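Keep the Little Parts

My sister's town has a repair shop called Strachan, and in June I brought it a dishwasher rack with one broken wheel. The clip that holds the wheel had snapped. It is the size of a fingernail. The maker, Plirnier, does not sell the clip. Plirnier sells the rack, for $156, and the rack comes with 22 clips I did not need, all in excellent health.

I have a modest proposal, which is that anybody who sells a thing should have to sell the bits of the thing. I am told this is hard. Warehouses are expensive, and small parts are small. Yet the same company can send me 20 emails a month about its new color, so I believe it has the talent.

The usual reply is that people don't want to fix stuff anymore. Maybe so. I'd say people don't want to pay $156 for the pleasure, and after a while they stop asking. Then the rack goes to the curb, and a perfectly good dishwasher often follows it, out of sympathy.

My old Jistside toaster came with a parts list on the back of the manual, with prices. I have used it twice. I feel about that sheet of paper the way other people feel about their college.

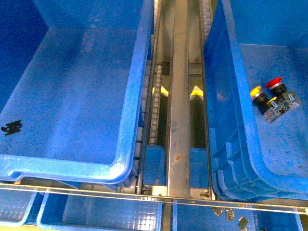
What should I do if the maker won't sell me the part?
Ask a local repair shop first, since many of them save pieces from dead machines and will part with one for pocket change.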